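Town Hall Asks for Your Orange Thing

The Stomura community hall opened its repair and sorting day on 3rd September with tables full of donated household goods and a great deal of optimism about what still works.
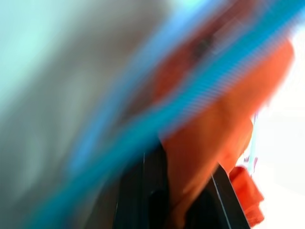

Orange and blue, and in a hurry, at the Stomura sorting day.

The day is the work of Marina Tzanetos, who decided in April that the hall's storeroom had reached its limit. By her own inventory it held 2,917 items, which she knows because she wrote them all down over the spring, in pencil, in a ledger that is now itself an item. Of those, 259 were listed as "plastic, bright."

"I stopped trying to be specific," Tzanetos said. "You get to a certain page and you just want to go home."

The rules are simple enough. Anything with a clear purpose goes to the shelves by the door. Anything with a missing part goes to Wen-hsiung Tam, who has brought his own screwdrivers and would like them back. Everything else is sorted by color, a system that Tam calls unscientific and that has so far moved faster than his.

Orange has been the surprise of the day. It has its own table and is already creeping onto the one set aside for blue. Dougal Cruickshank, in charge of both, said he had asked for a bigger table and been given a tablecloth.

Visitors may take home up to 6 things each, free of charge, provided they can say what one of them is for. Pui-shan Hsieh of Brunedik Road left with a full bag and gave "kitchen, probably" as her answer. It was accepted.

Whatever is left at closing will go to the Skultik reuse depot across the river, which has agreed to take 500 items and was firm on the number. The rest goes back into the storeroom — the same storeroom — where it will be listed again.

Lai-ching Choi, who donated two boxes in the morning and was seen carrying one of them back out at lunchtime, said she had changed her mind about some of it. Asked which part, she said the orange part.

The hall is open until six. Bring a bag. Please do not bring anything in it.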